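About Caltora

Caltora started with a question that everybody in a small business asks sooner or later: can a machine do this boring job for me yet? We're a team of 28 who like that question a great deal, and we've been working away at it for longer than we planned. Most days our answer is still "some of it, slowly, if you're patient" – and we'd much sooner tell you that than sell you a dream! 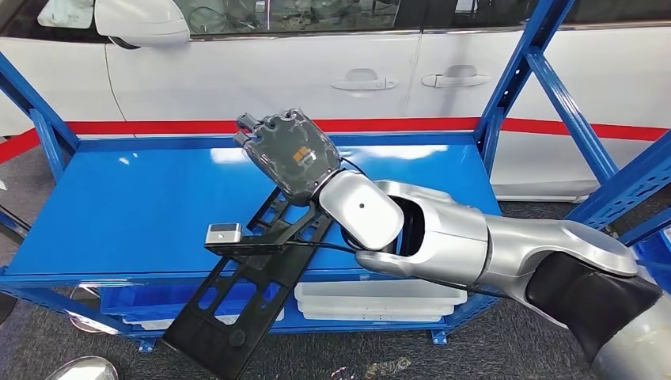

Picking up a part from a rack sounds like nothing at all, and for you or me it is. For a robot hand, a long black plastic panel full of cutouts is a real handful, and there's the shelf edge and the cable to think about too. Our Nalska project is all about chores like that one, the fetching and carrying that eats up a shop's afternoon. We've logged 1665 tries so far, and we write up the clumsy ones right along with the good ones.

We get asked about laundry and dishes too, of course. Folding a towel is on our list (it has been for 2 years), and we'd say a home helper you can leave alone all day is still a good way off.
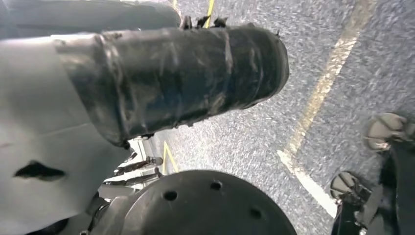 Come and Visit

Our open house is in December and there's room for 60 guests, so bring the kids and your hardest chore.

Related
Prerudura: our parts-sorting diary
Working with Nic Giolla

We use cookies to improve your visit. Accept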